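Robot Learning Lab, Unit 6: When the Data Goes Bad
Handout to go with the lecture. Bring it to the lab section, please!

Okay, so last time we built a policy from demonstrations and everybody was happy because the loss went down. Today is the unhappy one. I want to tell you about the worst month I had on the Zerik project, when we trained on 608 watch-wiping episodes and got an arm that wiped the air next to the watch (very neatly, I might add) and then put its gripper down on the strap.

The task sounds like nothing. Pick up a watch, wipe it with a cloth, lay it down, go on to the next one. A person wears gloves with a controller on the back of each hand, the controllers give us hand poses, and a head view gives us the pictures. 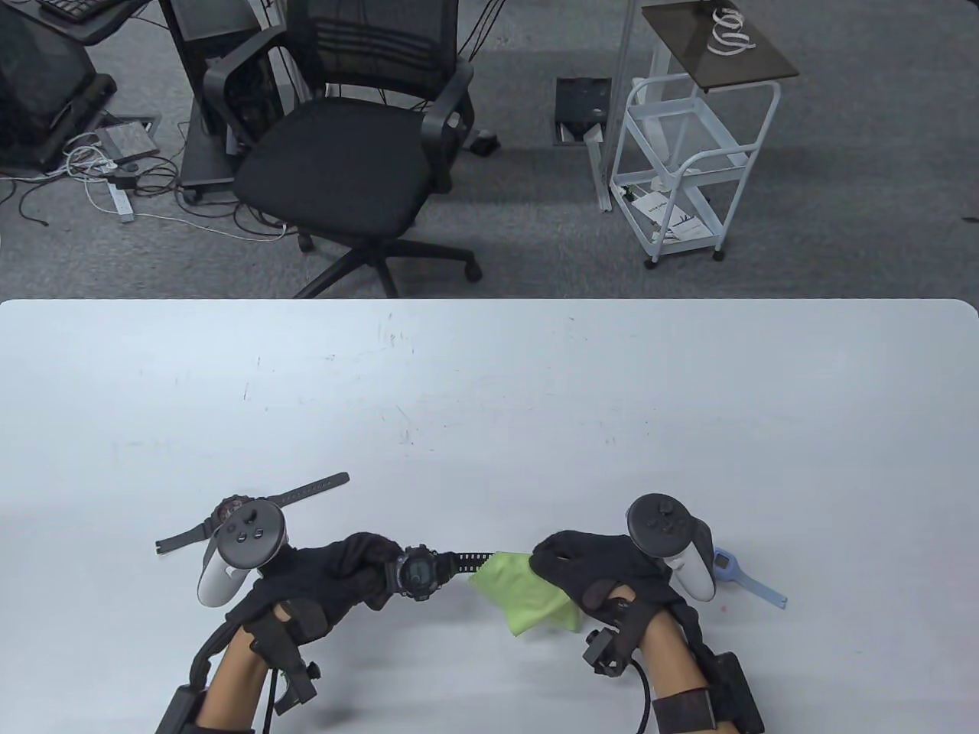
What went wrong was the clock. The pose stream and the video stream were stamped by two different machines, and one of them drifted. At the start of a session you couldn't see it. By the end, the hand poses were running 46 frames ahead of the video, so the model was learning "when the picture looks like this, be where the hand will be later." It learned that just fine! The loss curve looked great, and I showed it to people. I'm still a bit embarrassed about that.

Cloth made it harder to catch. With a rigid part, an early grasp misses and you know it. Cloth gives, folds over, gets in front of the lens, and a bad grasp can look like a good one for a long time.
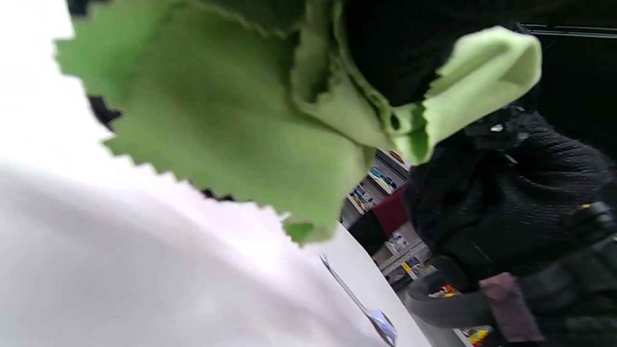

One comment left on last year's version of this handout: we had the same thing at Bevus and blamed the gripper for weeks. We swapped the fingers, swapped the pads, and the fault moved with the data every time. Please tell students to replay an old episode on the arm before they touch any hardware.

Yes, do that. Replay first, with the speed limit on and the table clear of anything you'd miss.

How we found ours is a little silly. I clapped. I put the gloves on, clapped at the start of a recording and clapped again at the end, then lined up the pose trace with the video. First clap, perfect. Second clap, miles off. I ran it again after lunch because I didn't believe it.

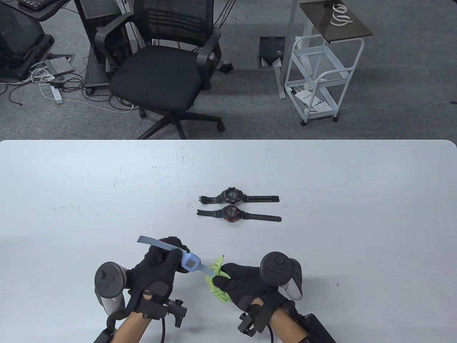 Notes by the course instructor, Hägglund Robotics Teaching Lab

Now the safety part, and I'm slower here on purpose. A policy trained on shifted data moves early. It closes early and it also lets go early, and if your hand is in there straightening a strap, "early" is the problem. Our arm came down while I was still reaching across. The force limit tripped at 10 newtons and I got a fright and nothing else. I'd set that limit the same morning, and I'd nearly left it for later.

Lab rules for this unit:
Clap at the start and end of every recording.
Throw out any episode where the two claps disagree by more than 2 frames. Don't repair it by hand.
Force limit set and tested before the first rollout.
Hands off the table while the arm is enabled, even if a watch is sitting crooked.

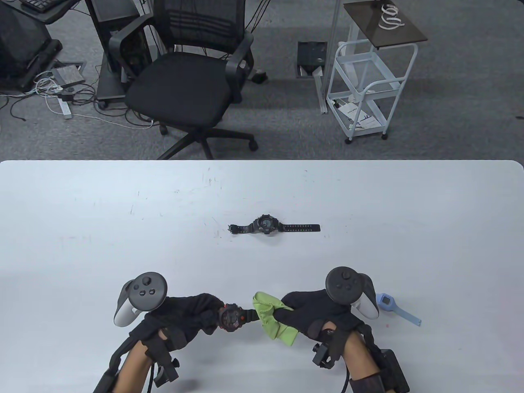 People ask whether you can just shift the poses back and keep the old episodes. Sometimes! If the offset is constant, sure, slide it and move on. Ours grew as the session went along, so we fit a line between the two claps and stretched the time stamps, but only in a copy, and only to see how bad things were. We then recorded the lot again in October with both streams on one clock.

For the lab, open the Soveo folder and plot wrist speed against image motion for the first and last minute of each file. One file is shifted. Write down which one, how you could tell, and what you'd expect the arm to do if you trained on it. Half a page is plenty, and a sketch is fine if your plots come out ugly.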